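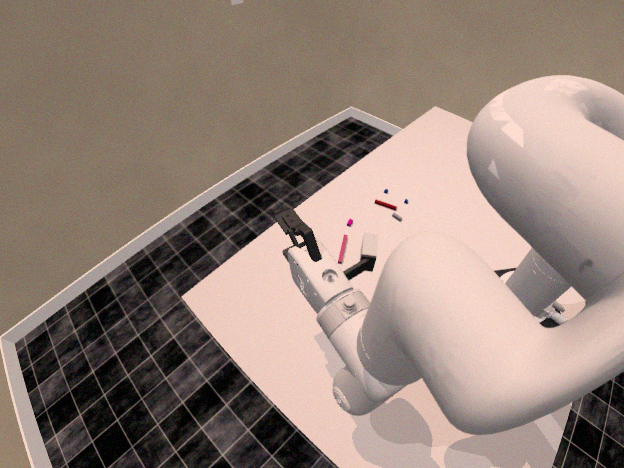

The arm over the sorting table in our simulator, gripper open.

About Storkbridge Workshop

Print this page | E-mail this page

Storkbridge is a shared workshop in Traltow, run by its members. We have 102 of them at present. Most come to us for the lathes and the wood shop, but a small group meets on Thursday evenings to build a robot arm that can pick up small parts and put them away. We call the project Prothero.

Ifor Beddoe started it at home, in his garage, and brought it to us when he ran out of bench. He still looks after the software. Everything is tried on screen first, in a model of a plain room with a tiled floor and one table. 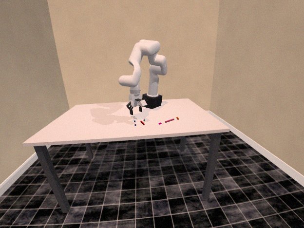

The whole bench model: white arm, black base, seven small parts to clear.

The parts are simple blocks, bars and cubes in different colours. Members take turns writing the routine that chooses which one to go for and how to turn the fingers to meet it. A long thin bar needs a different approach from a cube — most of our early arguments were over that.
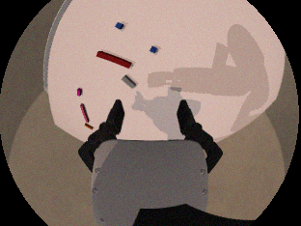
View along the gripper, with both fingers in sight and the red bar beyond.

We log every simulated run. The July log has 571 entries, of which 313 ended with a part in the right tray. The rest are kept too, and new members usually begin by reading through a few of them.
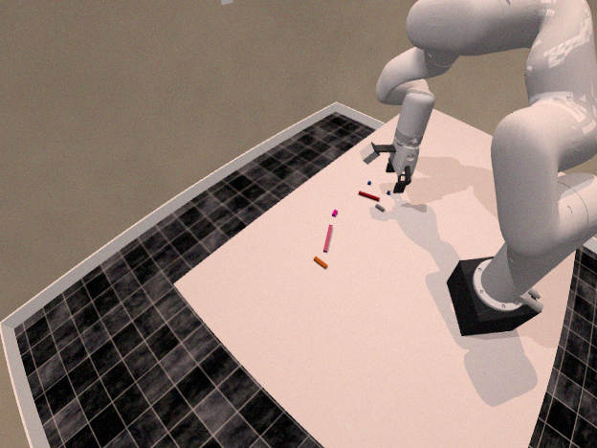 The real arm is being built in the back bay, and 2 of its joints are working so far. The castings and bearings were paid for out of subscriptions, and the control board came from Dreteris, a small electronics firm two doors down. All our drawings and code are free to members, who may take copies home.

You don't need any experience to join the group. Come along on a Thursday at 7 pm and ask for Ifor.

Related pages
Membership and charges
Prothero: parts list
Using the lathes safely
How to find us in Traltow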